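Let the Man Be Annoyed About His Rice

March 2021

I should say up front that I paid for the kit. Sixty dollars for dinner for 2, which is a lot of money in my house, and I'd do it again next month if they still did it. They don't, and I'm mad about that.

If you missed the whole thing (lucky you), it went like this. Zurnen, the little place on the corner by the old bank, has been selling meal boxes since January. You pick up your box in the afternoon, go home, log on to Votine at seven and cook along with Shigeru Tamura, who owns the restaurant and does most of the cooking. He had his phone propped on a shelf. The sound was terrible. I loved it.

On the fourth one a viewer typed into the chat that she had put the rice in the microwave because she was running behind, and could he please slow down. Tamura read it out loud. Then he put down his knife and said, "Why did you buy this? Why did you buy this from me?" He stared at the phone for what felt like a week. Then he went back to his scallions and didn't say another word for most of the braise.

Somebody clipped it, of course. Eleven seconds, with none of the rest of it. By the next morning it had been set to music, a guy in another state was doing it with a frozen burrito, and there was a version with a cat. Those were funny! I sent the cat one to my sister. But somewhere along the way the joke turned into a case. People who had never heard of Zurnen the day before were giving it one star. One comment said he was "everything wrong with chefs." Last time I looked there were 1,954 comments under the original clip, and I read way more of them than a person should.

Then came the apology. You know the kind, white letters on a gray square, "we hear you," "hospitality is at the heart of what we do." I don't believe for a second that he wrote it. The word around town is that it came from Mac Carthaigh, the PR people who handle the Parnard hotel and its two restaurants, and it does sound like them. The kits were "paused" in the same post.

Here's my problem. What exactly did he do? He was grumpy for eleven seconds in his own kitchen. He didn't call her a name. He didn't yell. If you watch the whole hour, and I'm guessing very few of those commenters did, he comes back to her at the end and tells her how to save it. A spoonful of water, a lid, wait ten minutes. He even says please.

I worked in restaurants when I was younger, mostly carrying plates, and I'm not going to pretend that kitchen tempers are charming. I had a pan thrown near me once (near, not at, and yes, people really do make that distinction). There are chefs who are cruel to the people who work for them, and I'm glad they get called out now because for a long time they got TV shows instead. So I understand why folks are touchy. A chef being short with someone on camera looks like the start of a story we've all heard before.

But that someone wasn't a nineteen-year-old dishwasher who needed the paycheck. She was a customer at home with her rice in the microwave, and she seems to have been fine. She posted the next day that she thought it was hilarious and the braise was great. That post did not go viral. I'll let you guess why.

What bugs me more is what we seem to want from people who cook in front of us. We want them to be real, we say that all the time, and we've gotten very good at spotting the ones who aren't. Then we get a real one, a man who has been making the same pot of rice for over 20 years and minds how it comes out, and the first time the minding shows on his face we want a statement. Meanwhile the smooth ones go right on being smooth. Everything is "so easy, you guys." Everything is already chopped. They never burn anything, and they never once look like they'd care if you did.

I've cooked along with plenty of those, too. It was a long winter and I was stuck inside like everybody else. I did the sourdough, I did the feta thing, I did a focaccia with a garden on it made out of peppers. I can't remember one thing any of those people said to me. But I remember Tamura telling us to stop stirring. "You are bothering it," he said, and he was right, I was bothering it.
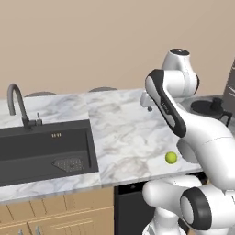
White marble and a black sink.

A friend of mine disagrees with all of this and I promised I'd put her side in. She says a paying customer shouldn't be embarrassed in front of strangers, full stop. She says if a waiter asked me "why did you order this?" I'd be writing a very different column. And okay, maybe I would. I've gone back and forth on it. I do think he owed the woman a quick sorry, and I think he gave her one, in his way, with the spoonful of water. What I don't think is that he owed one to me, or to the burrito guy, or to a person four time zones away who was bored at lunch.

There's money in this as well, and it gets left out. The dining room at Zurnen has been closed or half closed for a year. The kits were how they were keeping the lights on, as far as I know, and I'd bet those boxes were paying two or three people besides him. You can't see that in an eleven-second clip. A one-star review costs you nothing to write, you do it with your thumb while the kettle boils, and then on the other end there's a real walk-in cooler with real short ribs in it that were supposed to go home with people.

I went by last week to pick up takeout (they're still doing takeout, please go) and asked the young woman at the counter whether the kits were coming back. She said she didn't know. I asked if he was all right and she sort of shrugged and said he was in the back doing prep. I wanted to yell something encouraging through the pass, but I'm not that person, so I put extra in the tip jar and went home.

So this is me yelling it now. Mr. Tamura, bring back the box. Keep the bad sound. Get mad about the rice if you feel like it. I'll have mine on the stove by quarter to seven, lid on, and I won't touch it.

And if any of you gave the place one star without ever eating there, you can go back in and delete it. I checked. It's under the three little dots.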